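VURKARI PARENTS AT WORK NETWORK
Minutes of the October meeting

The chair opened the meeting at 6:05 p.m. on Wednesday in the upstairs room at Cakum Hall. A quorum was present. Minutes of the prior meeting were approved with one correction to the spelling of Stanciu.

1. After-school care
The chair reported that the Stanciu site is licensed for 60 children and has a waiting list. Members with evening shifts asked for a later pickup time. The secretary will write to the site director and request a reply before the next meeting.
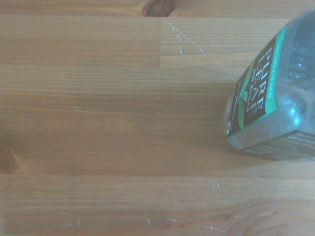 Wooden surface with a knot in the grain.

2. Emergency child care fund
The balance stands at $518. One grant of $105 was paid to a member whose sitter canceled on short notice. Moved and seconded to set a limit of $200 per family per school year. Carried, with two opposed.
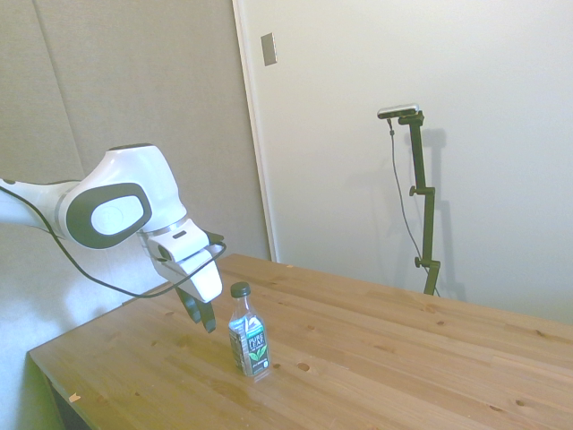
Pure Leaf bottle and robotic arm at the table.

3. Return from parental leave
Members discussed the draft letter to employers in the Luvano office park. Concern was raised that the paragraph on nursing breaks was too vague. The paragraph was sent back for rewriting. The section on phased return was accepted as drafted.

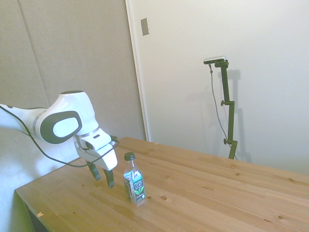

Open gripper to the left of the bottle.

4. Summer schedule
Discussion of shared child care during the two weeks when school is out and camps have not begun. Several members offered one weekday each. A sign-up sheet will be sent by email. Parents of infants asked that a separate list be kept; agreed.

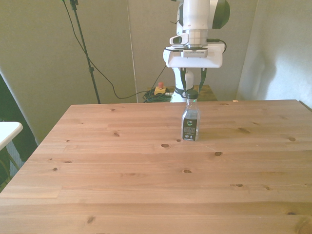

Clear bottle with a dark cap, standing on the table.

5. Other business
A request to move the meeting to the lunch hour was tabled.

The meeting adjourned at 7:40 p.m.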